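Grekelex Wrist Marker Blocks – spare set of 2

I get more mail about these little white cubes than about anything else we sell, so let me tell you how I look after mine. They ride on the hands, the tracking camera reads the black pattern on each side, and if a face is scuffed or greasy your hand poses start to drift. Then the robot learns the drift. Ask me how I know!

I wipe every face with a dry microfiber cloth before a session and swap the straps each October. No alcohol, please – it lifts the ink. After a swap, run the Stutura hand check for 24 seconds with your arms out, then do a real job with both hands, something thin and awkward that makes you turn your wrists.

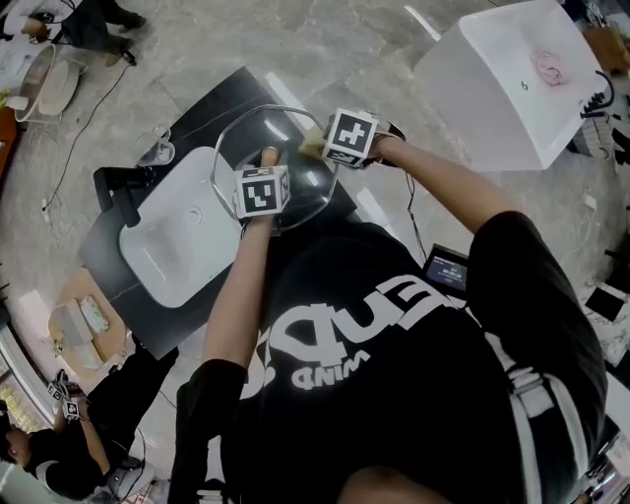
Marloes Meijer wrote in that her left block kept dropping out whenever she reached across a sink, and that reseating it one notch closer to the knuckles cured it. I've moved mine too, and I'd start there before buying anything.

The set fits the standard Bolstead strap (not the older clip, sorry). Faces are 32 mm, matte, and come already matched left and right, so keep each pair together and don't mix in an old one. Price is $69 with straps. Loose faces are on the spares page.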